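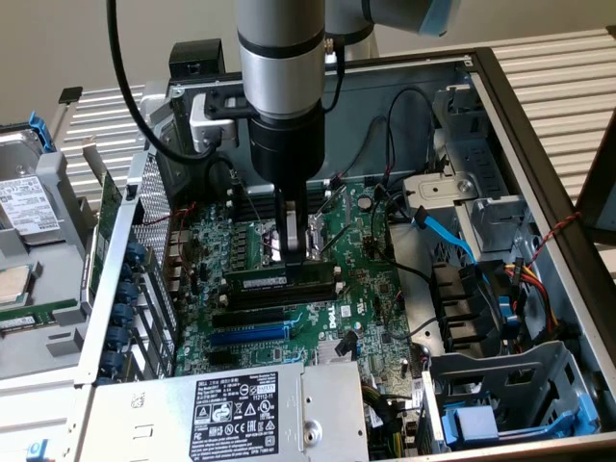 Faltis wrote in to say the Menport launcher had claimed his free game for him, so why bother with a manual set-up at all? Fair question. Maybe it did. Check your library before you believe the pop-up.

Claiming and installing a giveaway title

1. Sign in and open the Free Now tab. The banner on the home page often points to last week's game.
2. Click Claim, then wait for the order number. A green check mark alone proves little.
3. Choose an install folder. The store page for Flarkham says 30 GB. I would leave more.
4. Turn off "Install extras." It is on by default, supposedly for your convenience.

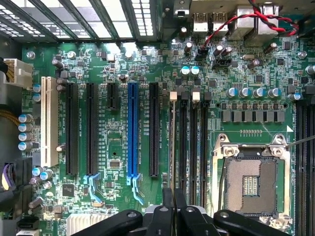
Everaldo Lins

5. Start the download and let it reach 100 percent before you hit Play. "Play while installing" is a nice promise - I have yet to see it kept.

Note: Offers change on Saturday. The countdown clock can be up to 2 hours off.

Caution: Free means the base game. The 500 bonus coins need a card on file, so skip them unless you plan to read the terms.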